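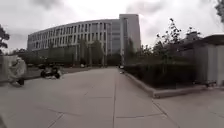 Gray skies over the plaza and the curved building.

The Purnidska goat breeder had 10 minutes between chores. Seven does in milk, 2 buck kids for sale.

"March was rough," she said. "Up at all hours. Kidding, bottles, more kidding."

Her best doe, a Nubian out of the Vositwood herd, placed second at the Pascual fair. Judge liked the udder - not the feet.

"Fair enough. I was late triming them."

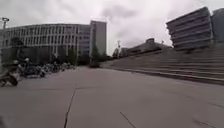
Stone steps on the far side of the plaza.

Next year? Maybe a junior doe. "Ask me when the hay's in."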